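So a few of you asked how a small catering outfit like ours ended up with a robot arm on the budget sheet, and what I would do differently if I had to buy it all again. Settle in, this will take a few posts. 1/

Background for new folks: I run the packing side at Nikzad, which does boxed lunches and tray lunches for offices and a couple of clinics. On a normal Monday we send out 1,219 items. Sandwiches, fruit cups, the little salads everybody fights over. 2/

Picking wrapped sandwiches out of one thing and putting them into another thing is the dullest job in our building. We rotate people through it and they still hate it (I still hate it, and I only do Fridays). That was the job I wanted to price out first. 3/

My first mistake was asking for a quote before I had written down what I wanted. Warska sent me a lovely thick proposal with an arm, a stand, a fence and a vision package, and I read it twice and still couldn't have told you if it would pick up an egg salad on white. 4/

Arash Sadeghi, who keeps our books and has a very good poker face, handed it back to me with one line circled. It said "tooling by customer." Friends, tooling is the fingers! The fingers were not in the price! 5/

So please, if you take one thing away from this thread, ask what's on the end of the arm and who pays for it. Ask about spare fingertips too. We now budget for 3 full sets a year, and they sit in their own row on the sheet so they can't get quietly trimmed in October. 6/

Second mistake: I budgeted for the arm and forgot the table. And the power drop. And the afternoon of an electrician. And the training days, when you're paying people to stand and learn while somebody else covers their station. Those extras went in a column Arash named "and another thing" and it got long. 7/

What saved us was renting. Gasolard let us take a setup on a monthly rental with part of the rent counting toward purchase. It costs more if you add it all up over the years – but I could sleep at night, and I could send it back if the sandwiches won. 8/

For the trial I made a list of 20 products, from easy to awful. Easy is a boxed wrap, square corners, stiff sides. Awful is anything soft in cling film. The salesperson will want to demo the boxed wrap all day long. Bring your own awful ones, in your own containers, and bring plenty. 9/

Davoud Talebi set up the trial sheet for me and it's so plain I'm almost embarrassed to share it. Product, container, tries, clean picks, squashed, dropped, notes. We ran 300 tries before I would let anybody in the building say the word "purchase." 10/

Containers deserve their own line in the plan, by the way. We use flat trays for clinics and round woven baskets for the office lunches because they look nice on a conference table. A tray has corners you can count on. A basket has a thick rim and a sloping wall, and your fingers have to get down past both. 11/

Triangle sandwich, clear wrap, woven basket. Very much from the awful end of my list:

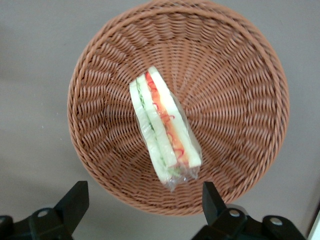 Photo: Nikzad packing room

Look at how far apart those two fingers are. When you're comparing grippers, opening width is the number I would check first, and then how bulky the whole thing is behind the tips. I had only been reading the payload figure, and a sandwich weighs next to nothing, so payload told me very little. 12/

See the twisted tail of plastic at the bottom end too? Wrapping is a cost question for us now. Bident quoted me a tighter sealed wrap with no loose tail, a little more per sandwich, and I have to set that against slower picking and more squashed bread. I don't have the answer yet. Arash would like me to have it before the next budget meeting. 13/

Soft white bread with the crusts off is also about as forgiving as a wet paper towel, so grip force goes on the shopping list. Ask if you can set it per product, and ask if your own staff can change it or if it means a service call. We got two very different answers from two vendors, and only one of them was in writing. 14/

Where we've landed: keep renting through the winter, buy the second gripper type now, hold off on the fence and the bigger vision package until we've settled the basket question. Swapping the baskets for trays would be the cheapest fix on the whole sheet, and our office clients would be so sad. 15/

Happy to share Davoud's trial sheet if you want it, just reply here and I'll send it over tonight after the late packing run. And if anybody has found a nice-looking lunch basket with low sides, please tell me where you bought it! 16/16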